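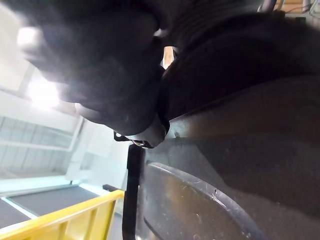
Section 6: Setting Up Your Countertop Water Filter

Read this section all the way through before you connect anything. Most of the leaks reported to Dissanayake come from steps 3 and 7, and both are easier to do right the first time than to fix later. These directions apply to the Kitau 202 and the Kitau 202 Tall. If you have the older under-sink model, use the booklet that came with it. The fittings look alike but they are not the same size.

What you need

The filter housing and lid
One cartridge, still sealed in its bag
The diverter valve, with two adapters
The feed hose (clear) and the return hose (white), each 36 inches long
Three flat rubber washers, one of them a spare
The housing wrench
A towel and a bucket or large bowl

You do not need plumber's tape for the standard adapters. Tape on these threads keeps the washer from seating and can cause a drip.

Before you start

Choose a spot within reach of both hoses. The housing should stand flat on the counter, out of direct sun, and at least 6 inches from a stove, toaster oven or dishwasher vent. Do not stand it on a folded towel or a dish mat. A full housing is top-heavy and can tip when the hoses are moved.

CAUTION: Use with cold water only. Hot water damages the cartridge and can soften the feed hose. If your faucet has a single lever, get everyone in the home used to swinging it fully to cold before turning the diverter.

CAUTION: Do not connect to a pull-out or spray faucet. The hose inside these faucets is not made to hold pressure when the outlet is closed.

Fitting the diverter valve

1. Unscrew the aerator (the small screen) from the end of your faucet. Turn it clockwise as you look down on it from above. If it is stuck, wrap it in a cloth and use pliers gently. Keep the aerator in case you want to remove the filter later.

2. Look at the threads on the faucet. If they are on the outside, the diverter screws on without an adapter. If they are on the inside, use the adapter marked M. The adapter marked F is for wide faucets with outside threads.

3. Put one flat washer inside the top of the diverter. Push it down with a fingertip until it lies level all the way around. A washer that is tilted even slightly will leak.

4. Screw the diverter onto the faucet by hand. Turn it until it is snug and the knob faces the side where the housing will stand. Do not use a wrench.

5. With the knob in the straight-down position, run cold water for a few seconds. Check for drips at the top of the diverter. If there are any, take it off, check the washer and try again.

Note: Some faucets sold in the Fandham and Clastotthorpe areas have a fine thread that none of the supplied adapters will fit. An adapter for these can be ordered with the form at the back of this guide. Do not force the diverter on, as the plastic threads will strip.

Connecting the hoses

6. Push the clear feed hose onto the lower port of the diverter and the white return hose onto the upper port. Each hose should go on until it meets the collar. Dipping the end of the hose in warm water for a minute makes this easier in a cool kitchen.

7. Slide the locking ring up over each hose until it clicks. Pull lightly on the hose. If it moves, the ring is not locked.

8. Connect the other end of the clear hose to the port marked IN on the housing, and the white hose to the port marked OUT. If you reverse them, water will still flow, but slowly, and the cartridge will clog early.

Let the hoses hang in a loose curve behind the faucet. A sharp bend cuts the flow and will crack the hose in time. The hoses may be trimmed with a sharp knife, but make the cut square and leave enough slack for the faucet to swing.
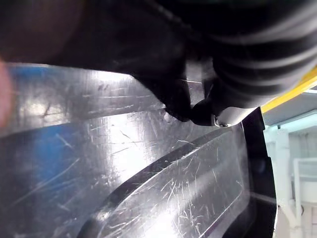 Installing the cartridge

9. Wash your hands. Open the bag and take the cartridge out by its end caps. Try not to touch the white outer wrap.

10. Set the cartridge in the housing with the arrow pointing up. It should drop over the post in the base and stand straight.

11. Check that the large O-ring is in its groove under the lid. Wipe it with a damp cloth. If it looks dry, use a thin film of food-grade silicone grease. Never use cooking oil or petroleum jelly - both make the rubber swell.

12. Screw the lid on by hand until it stops, then give it a quarter turn with the housing wrench. Do not go past a quarter turn.

First flush

13. Turn the cold water on low and turn the diverter knob toward the housing. The housing will take nearly a minute to fill. You may hear hissing as the air leaves.

14. Let the water run into the bucket or sink for ten minutes. It may look gray or cloudy at first. This is fine carbon dust and is harmless, but do not drink it. It can be used on house plants.

15. Turn the water off. Dry the lid, the ports and the diverter with the towel, wait five minutes, and feel each joint for dampness.

16. Write the date on the sticker supplied and put it on the back of the housing.

Everyday use

Run the filter for five seconds before filling a glass or pot. If it has not been used for two days or more, run it for one full minute. After use, turn the diverter back before closing the faucet, so that the housing is not left under pressure.

Change the cartridge after 700 gallons or six months, whichever comes first. A cartridge fitted in April is due in October. Change it sooner if the flow drops to a trickle or the water begins to taste of chlorine.

Note: If the home will be left unheated in winter, disconnect the hoses, empty the housing and throw out the cartridge. A cartridge that has frozen may let unfiltered water through even when it looks sound.

For leaks, slow flow and odd tastes, see Section 7.

Text of this section revised March 6, 2018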